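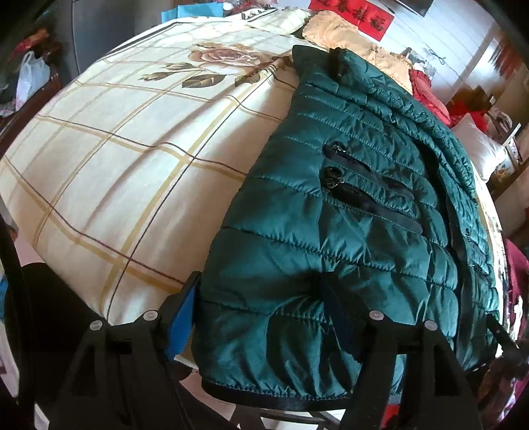

From: Maureen Clegg
To: quilting-and-mending list
Date: 2025-03-10
Subject: Re: Washing old quilts without wrecking them

Idrisa Mfinanga wrote:
> My aunt left me a hand-quilted cotton bedcover, lots of browns
> and one red border. It smells of cedar chest. Can I put it in
> the machine, or is the red going to run all over everything?

Idrisa, what a lovely thing to inherit! Please test the red first. Wet a white cotton swab, press it on the border for a full minute, and look. Any pink at all and I'd stay away from water (airing it on a shaded porch for a few days does wonders for cedar).

If it passes, use the bathtub – cool water, a tiny bit of plain soap, and an old sheet underneath so you can lift the whole thing out by the sheet. Wet cotton batting is so heavy, and the stitches pop if you haul it up by one corner. I did mine in August, drained and refilled the tub until the water stayed clear, then dried it flat on the lawn on towels. It came out so soft!

Kamran asked last time about thread for fixing popped stitches. I used up a 277 yard spool of cotton from the bottom of my basket and loved it. Go for old-looking cream over bright white.

I'm on to puffy things next, same tub, same sheet trick. Zuzanna, did you ever write up your notes on batting? I'd read every word.

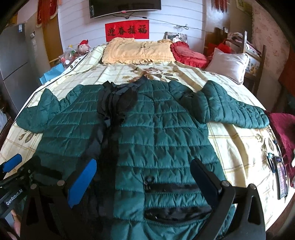
Next up: the teal puffer, laid out flat on the bed.

Maureen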